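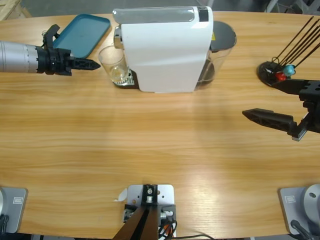
The self-service coffee stations at the Stemedstead and Illey buildings are open to all employees, registered visitors, and contractors who hold a current building pass. Each station is maintained by Building Services and is meant for individual use during the working day. Before starting a drink, place your glass on the chrome grill directly beneath the spout, as with the clear glass next to the white machine, and leave the water tank at the back in position until the machine has stopped. The questions below are those most often received by the Building Services desk. Departments that have their own equipment should follow the instructions issued with that equipment.

Posted in April by Mared Jenkins, Building Services

Print this page | E-mail this page

Who may use the coffee stations?

Anyone with a current building pass may use them. Visitors should be accompanied on their first use by the person they have come to see, who is responsible for showing them where glasses and capsules are kept. Members of the public attending events in the Girnitham Room are served separately and should not be directed to the stations.

What are the hours?

The stations are available whenever the building is open to staff. Machines are switched off at 4 p.m. on Thursday for descaling and are returned to service the next morning. A notice is placed on the machine while descaling is under way. Please do not remove it or switch the machine back on, even if the work looks finished.

How much does a drink cost?

The charge is 49 cents per capsule, whichever variety you choose. Payment is recorded by holding your pass to the reader on the wall. If the reader is out of order, write your name and the number of capsules taken on the sheet beside it, and the amount will be added to your account at the end of the month. Cash is not accepted at either building.

Which capsules may I use?

Use only the capsules supplied at the station, which are provided under our agreement with Cherkaoui. Capsules of a similar size bought elsewhere may fit poorly and jam the mechanism. The cost of a repair caused by an outside capsule may be charged to the department concerned. Decaffeinated capsules are ordered on request; please allow a week for delivery.

Where are the capsules kept?

Capsules for immediate use are kept in the holder on the table. Further stock is held in the locked cabinet, and the desk will refill the holder each morning. If it is empty before noon, call the desk and a member of staff will bring more. Please do not take capsules back to your office for later use.

May I use my own cup or glass?

You may, provided that it stands level on the grill and clears the spout. Travel mugs are often too tall. Do not hold a cup under the spout by hand while the machine is running, and do not lift the machine to make room for a larger container.

How do I refill the water tank?

Lift the tank out, rinse it, and fill it with fresh cold water from the drinking tap to the line marked on the side. The tank at each station holds roughly 700 milliliters when filled to that line. Replace the lid and press the tank down until it is firmly seated. Bottled mineral water, filtered water from home, and hot water from the kitchen tap should not be used.

What should I do with used glasses?

Rinse them and put them in the dishwasher in the adjoining kitchen. A glass with a little coffee left in it should be emptied into the sink first. Glasses should not be left on the grill, where the next user will have to move them, or carried to meeting rooms and left there overnight.

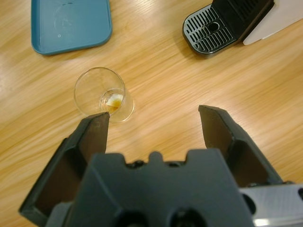 How often should the drip tray be emptied?

At least once a day, and again at any time the liquid can be seen close to the grille. Slide the tray out slowly with both hands and carry it level to the sink. Wash the tray and the grille in warm water with a small amount of dish soap, dry them with a clean cloth, and put them back before the machine is used again. Daily emptying is assigned to the evening cleaning team, but users are asked to attend to it whenever they find the tray full.

How should the table be cleaned?

Wipe up spills as soon as they occur with a damp cloth, following the grain of the wood, and finish with a dry one. Scouring pads, bleach, and spray polish damage the surface and must not be used. Serving trays should be wiped on both sides, as liquid trapped underneath can leave a mark on the table.

The machine is running but no coffee comes out. What is wrong?

The most frequent cause is an empty or badly seated water tank. Remove it, check the level, and put it back. If there is still no coffee, open the capsule compartment and see whether a used capsule has been left inside. When neither step helps, switch the machine off at the wall and report the fault. Do not insert anything into the spout.

Can a coffee station be reserved for a meeting?

Stations cannot be reserved. Groups of up to 20 may order coffee in flasks from the catering office, which requires one full working day's notice. Larger groups should discuss their needs with catering before confirming a room. The individual machines heat water for one drink at a time and are not suited to a meeting break.

Are used capsules recycled?

Yes. Put them in the covered bin under the table, and nothing else with them. Paper napkins, stirrers, and tea bags in the capsule bin cause the whole load to be refused at collection. The bin is emptied twice a week at Stemedstead and once a week at Illey, where use is lower.

May children of staff use the machine?

Children may be given a drink from the station but may not operate the machine. The spout and the area around it become hot during use.

How do I report a fault or make a suggestion?

Contact the Building Services desk by telephone or in person and give the building, the floor, and a short account of the problem. Suggestions about capsule varieties are passed to Mared Jenkins and considered when the next order is prepared.

Last updated: April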